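Shop > Calendars & Planners > Wall Planners

The Radden Holiday Wall Planner

I started making these after missing the Eid break one year because my work calendar only had bank holidays on it. So this one has the lot: Eid, Diwali, Easter (both of them!), Passover, Lunar New Year and the usual Mondays off, all on one big sheet.

It's 81 cm wide and folds flat for posting. Dates that depend on the moon are printed in a paler ink with a little box next to them, so you can tick the right day once it's been announced. I got fed up with crossing things out in biro.
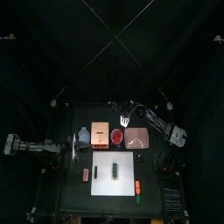

Two arms over a dark tabletop

You get 186 stickers with each planner, mostly plain dots, plus some for school breaks and fasting days. If you run out, the Trarncombe sticker sheet fits the same squares. The paper takes pencil nicely but felt tips do bleed a bit, so go easy.

Colours are Gustmont green or plain cream. Order by 29 May 2026 and I'll post it in a tube instead of folded, same price. Any more than 2 planners will have to go as a parcel.

Filed under: Religious holidays, Family planners, Paper goods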